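Clearing the shared tables: a reminder and a few changes

Now that more of us are using the ground floor at Hundunmont, the round tables are filling up faster than they are being cleared. Emília Bartoš has asked for a short item on what should happen when you finish at one, and what we are doing about the things that get left. 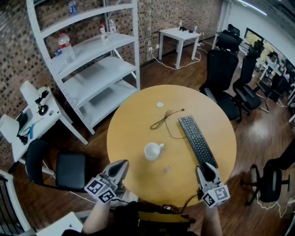
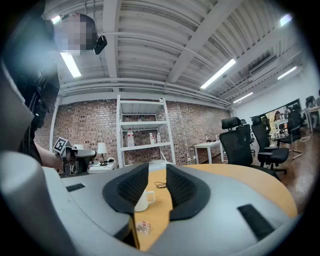 A mug, a cable and a wrapper on the round table by the brick wall.

The rule is the same as it was in December. When you leave a table, even for lunch, it should be ready for the next person. Mugs go back to the kitchen and into the dishwasher. If the dishwasher is running, wash yours by hand and put it on the rack. Please don't stack mugs in the sink.

Wrappers and scraps of paper go in the bins by the stairs. Clear plastic wrappers are the worst for getting missed, as they hardly show against pale wood, so run a hand over the table before you go. Soft plastic can't go in the recycling here. It goes in general waste, along with tissues and paper towels.

Cables are the main complaint. Izzati Raju went through the lost property drawer last month and found more than 60 of them, most with no name on. We have bought a roll of 1,000 paper labels, kept in the tray beside the printer. Write your name on one and fold it round the cable near the plug. Coil the cable loosely and fasten it with a tie – winding it tightly round your hand damages it over time. Unlabelled cables will be kept for one month and then offered to anyone who wants them.

Keyboards that belong to the building should go back in the cupboard under the stairs, flat and with nothing on top of them. If you have brought in your own, take it home or keep it in your locker. Oranuch Boonchu can sort out a locker if you don't have one. There are 2 left on the ground floor and several upstairs.

Water bottles may stay on the white shelves during the day, but we would like them gone by evening. Bottles still there when the building is locked will be emptied and recycled. If yours is a refillable one, put your name on it and it will be moved to the kitchen windowsill instead.

Spills should be wiped up straight away. The tabletops mark easily and the last one cost 700 to sand and reseal, which came out of the same budget as the coffee. Cloths are under the kitchen sink. Use a damp one, then a dry one, and leave the spray cleaner for the kitchen worktops.

Questions about lockers to Oranuch, and anything else to Emília at the front desk.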